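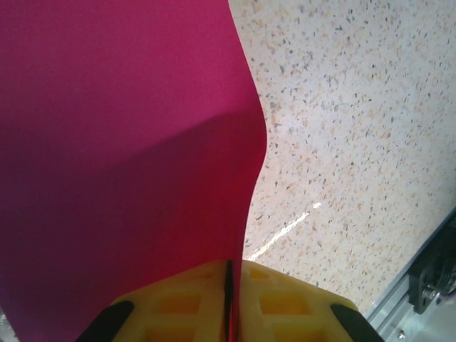
*Magenta sheet, held upright. The color deepens toward the lower part.*

The annual sorting of the paper and craft cupboard was completed in May. Readers of this blog will recall that the cupboard was last put in order before the move to the Mayrhofer building, and that the arrangement did not survive the move. The following is a record of what was done, what was kept, and how the sheets are now stored.

## Condition of the stock

The cupboard held 432 full-size sheets at the time of the count. This figure excludes offcuts, tissue, and anything already folded or glued. The greater part came from a Fudus assortment purchased two winters ago, with a smaller quantity of Worix card in white and gray. Yellow was nearly exhausted. Brown was plentiful, as it has been every year.

Sheets that had been stored standing on edge without support had taken on a bend along their length. Most of them recovered after a week under a board. Seven did not, and these were moved to the offcut box, where a curve is of no consequence.

Fading was limited to the stock on the top shelf, which receives the afternoon sun. The reds and pinks were the most affected. It is my recommendation that any household with a similar cupboard place its strong colors on the lowest shelf and leave the top for white card and envelopes.

## Assessing color

Magenta required more attention than any other color. Three shades had been filed together under the single word "pink," and under the ceiling lamp they could not be separated with confidence. Each sheet was therefore taken to the window and examined upright. Even so, a thin sheet will bow when it is held in this way, and a shadow across the surface can turn a bright pink into something close to maroon. Two sheets of the same shade were filed apart on the first evening for this reason and had to be reunited the next morning.

The procedure adopted thereafter was to place the two sheets in question side by side, flat, on a white table, and to compare them only at the edges. It is slower. The results have been satisfactory.

## Storage

The previous arrangement relied on upright magazine files. These have been retired. The sheets now lie flat in shallow Jodonov trays, one color family to a tray, with no more than 20 sheets in any stack of the thinner material. Card may be stacked higher. Foam and paper are kept in separate trays, as foam sheets left beneath a heavy stack of paper had acquired a permanent crease.

Labels are placed on the front of each tray in pencil. Previous labels were written in marker and could not be amended when the contents changed, with the result that a tray marked "green" held silver card for most of a year.

Offcuts larger than a hand are retained. Smaller pieces go into the jar for collage work, and when the jar is full the remainder is recycled.

## Purchases

One pack of 500 plain white sheets has been ordered, together with a small supply of yellow. No further magenta will be acquired until the present tray is empty. The ribbon drawer has not yet been addressed and will be the subject of a separate post.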